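How to check a "silver" bowl before you pay for it

Most of what gets called silver at estate sales is plate, and a fair share of what gets called old plate was made within living memory. I don't trust labels, and I don't trust the story that comes with the piece either. What follows takes ten minutes with a loupe, a magnet and a kitchen scale.

Start with the base. Turn the bowl over and read every mark before you look at the front again. "EPNS" means electroplated nickel silver. "Sheffield" on its own tells you where somebody wanted you to think it came from. Solid American silver will usually say "sterling" or "925." A row of tiny shields with fancy letters in them proves very little, as plenty of platers used pseudo-hallmarks that look the part from two feet away. Copy the marks down exactly, including the ones you can't make sense of.

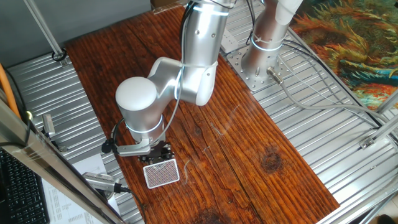

Color is the next thing people lean on, and I'd go easy on it. Polished nickel, pewter, chrome and silver plate can all pass for one another under a shop light. Take the bowl to a window and look at the high spots, meaning the rim, the edge of the foot and the backs of any handles. Yellow or pinkish patches are base metal coming through. An even shine with no wear at all on a supposedly hundred-year-old bowl should bother you more than the patches do.

Now the magnet. If it sticks, put the bowl down. If it doesn't stick, you have learned almost nothing. Brass and copper don't pull a magnet either, and sellers who make a show of this test know that perfectly well.
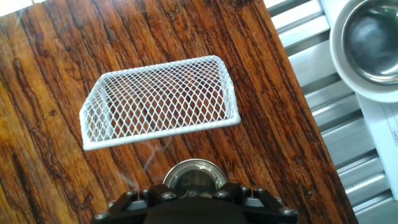
Weigh it last. My friend Anca Vasiliu bought a small footed dish listed at 200 grams of sterling. On her own scale it came to 177, and the foot rattled. The foot was filled with something, likely pitch or plaster, and the seller had counted all of it as silver. Weighted pieces can't be priced by total weight, so ask what is inside before you do any arithmetic.

If you're still unsure, pay for a proper test. Don't let anyone file a notch or put acid on the bowl in front of you unless you already own it. Skip the ice cube trick you've seen online. Copper conducts heat nearly as well as silver, so a melting cube settles nothing.

Page updated 3/14/22. Contact Stela Chiriac | © Surdu Antiques Notes | Back to top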